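Graltville Community Safety Panel
Minutes of the meeting held on 22 April 2026 at Onedlow Hall

Present: 19 members, with officers from the neighbourhood policing team and the council's housing service. Apologies were received from 3 members.

1. Minutes of the previous meeting
The minutes were agreed as a correct record, subject to one correction. Under item 6, "Skomero Road" should read "Skomero Lane".

2. Burglaries from garages and sheds
The policing team reported 21 burglaries from outbuildings since the last meeting, most of them in the streets between Skomero Lane and the railway. Pedal cycles and power tools were the items most often taken. Two people had been arrested and released on bail while enquiries continued. Officers could not comment further on those cases.

Members asked whether patrols had been moved away from the area during the winter. The team replied that night patrols had been reduced for a short period to cover events in the town centre, and that they had now been restored. Several members felt that residents should have been told at the time. The Panel asked that any future change to patrols be notified to the clerk in advance.

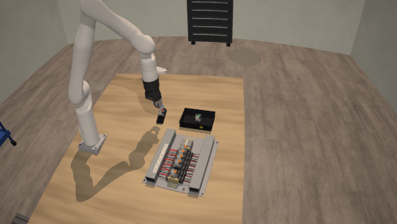

It was also noted that marking kits for cycles and tools were still available from the front desk at Onedlow Hall. The housing service agreed to include a notice about the kits in its next letter to tenants.

3. Lighting at the Didenko Street underpass
The council reported that 4 of the lamps in the underpass had been out of use following damage. Replacement fittings had been ordered but no delivery date had been given. Members expressed concern at the delay – the matter was first raised last September – and asked for a written update from the highways section.
Action: housing service to pass the request to highways.

4. Reporting by telephone
A member reported long waits on the non-emergency line. The policing team undertook to bring local call figures to the next meeting, if these could be separated from those for the wider force area.

5. Any other business
The Panel agreed to write in support of the Skomero Lane residents' request for a gate across the rear alley. The cost of the gate was not discussed.

The date of the next meeting will be circulated by the clerk.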